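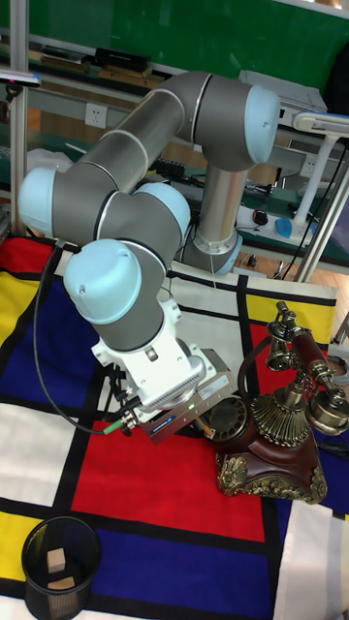 The motion planning layer used on our manipulation bench was replaced over the winter, and this post records what was changed, what was kept and what remains unsatisfactory. The previous arrangement was a single planner that treated every object on the table as a plain box, padded on all sides by the same margin. It was simple to maintain and it was safe, and for wooden blocks on a bare surface it was adequate. It was much less suitable for the table as it is now laid out, where a short wooden peg has to be held right beside an antique-style telephone with a fan-shaped column and a curved handset raised above its base. A box large enough to contain the handset also contains a good deal of free air around the base, and that free air is exactly where the gripper needs to be. The old planner would report that no path existed, and an operator looking at the table could see that one did.

The new layer, which we refer to internally as Grasell, keeps the box model for distant objects and switches to a closer shape for anything within 60 millimetres of the planned gripper path. The closer shape is built from the depth data at the moment of planning and is discarded afterwards. We considered storing the shapes between runs and decided against it. Stored shapes go out of date whenever an object is moved by hand, and the time saved was too small to justify the risk.

Perception

The patterned cloth deserves a note of its own. Large areas of red, blue, yellow and white divided by thick black lines are a poor background for any segmentation method that relies on colour edges. Our first version, written by Nnaji Systems under a short contract and later extended by us, regularly returned the black lines as thin objects lying on the table. The planner then tried to avoid them. The present version fits the table plane from depth first, removes everything within a few millimetres of it, and only then consults the colour image. False objects have become rare. The cost is that a very flat item, such as a sheet of card, is now invisible to the system, and operators have been asked to keep such items off the table.

Polished metal remains difficult. Brass and gold surfaces return incomplete depth, and the gaps are filled by a rule which assumes that a missing patch is solid if it is surrounded by solid readings. The rule is crude. It tends to make ornate objects slightly fatter than they are, and we have accepted this for the time being.

Control

The control loop itself runs at 500 Hz and was not altered. What has changed is the way a planned path is handed to it. Paths used to be sent whole, and a cancelled motion would sometimes finish its current section before stopping. They are now sent in short pieces, and each piece is checked against the latest table model before release. A stop request takes effect at the end of the current piece. This has no bearing on the emergency stop, which is wired separately and does not pass through any of the software described in this post.

Joint speed is reduced automatically when the closer shape model is in use. The reduction is set in the configuration file and should not be changed from the operator screen. Two settings with similar names exist, one for approach and one for retreat, and they have been confused more than once. They will be renamed in the June release.

Cable handling is still outside the model. The planner knows nothing of the cable that hangs from the wrist, and a loop lying across the cloth can be drawn towards an object by a path which the software regards as clear. A fixed limit on wrist rotation is applied as a partial remedy. Proper treatment of the cable has been requested by several users at Asthorpe and is on the list of work to be considered.

Tooling

The replay tool has been moved into the Wumeck repository with the rest of the bench software. It takes a recorded run and plans it again with any chosen version of the planner, showing both paths together. Before the change was accepted, 400 recorded runs were replayed in this way. The old planner found a path in 190 of them. The new one found a path in all but a handful, and each of the remaining failures was traced to missing depth on shiny surfaces.

Planning time has increased, and users who place many small objects close together will notice a pause before the arm moves. Those who prefer the earlier behaviour may select the box model in the configuration file, where it will remain available until the June release. Fault reports should include the recorded run and the configuration file in use at the time. Reports sent without the configuration file will be returned with a request for it.

Feb 17, 2025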